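4.2 Handle pose from wide-angle views
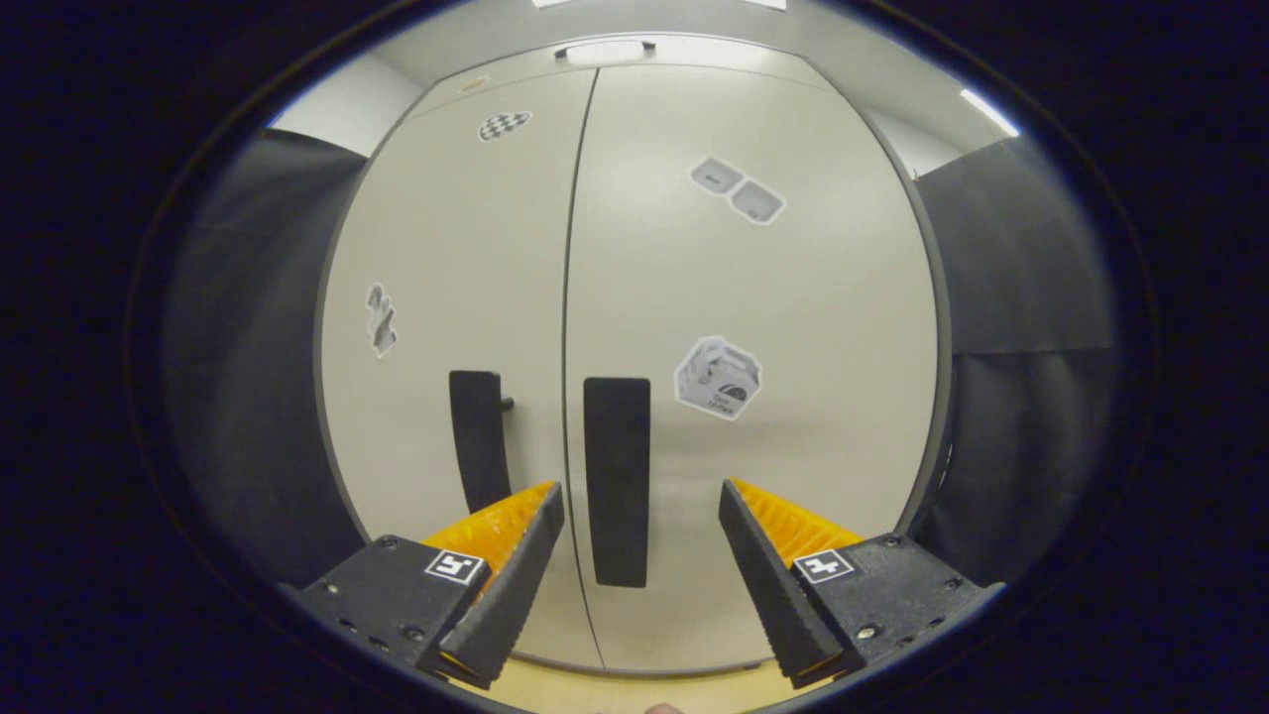 Figure 3. Wrist view before contact, two-door cabinet. Both vertical handles are black; the left one is partly hidden by a finger.

The handle detector runs on the raw fisheye picture. We tried rectifying it first, as Hoxha and Perić did for drawers, but rectification stretched the outer part of the view and cost us resolution where the fingers are. Instead, each pixel is mapped to a unit ray with the calibrated lens model, and all later steps work on rays. Straight door edges are fitted as arcs of great circles, so no separate correction is needed.

Finger width comes from the two square markers on the gripper bases. When only one marker is detected, the width is computed from that side alone and the other side is assumed to be symmetric. When neither is detected for more than 5 consecutive frames, the segment is dropped.

The training set holds 724 demonstrations, recorded at the Brernley and Lurnville sites with the same hand-held tool. A further 200 were kept for testing, all from Weltby, which contributed nothing to training. Handles in both sets were labelled by two annotators, and disagreements were settled by a third.

Two-door cabinets proved harder than single doors. With a pair of matching handles on either side of a narrow seam, the detector often gave both a similar score, and the planner would switch targets during the approach. We therefore fix the target once the gap between the fingers is centred on one handle, and release it only if the estimated pose jumps by more than the finger opening. Occlusion is a second source of error. A finger that covers the lower end of a handle shortens its apparent length, and the predicted grasp point shifts upward. Masking the finger region during training reduced this shift but did not remove it — the remaining error is largest for flat black handles, whose colour is close to that of the finger plates.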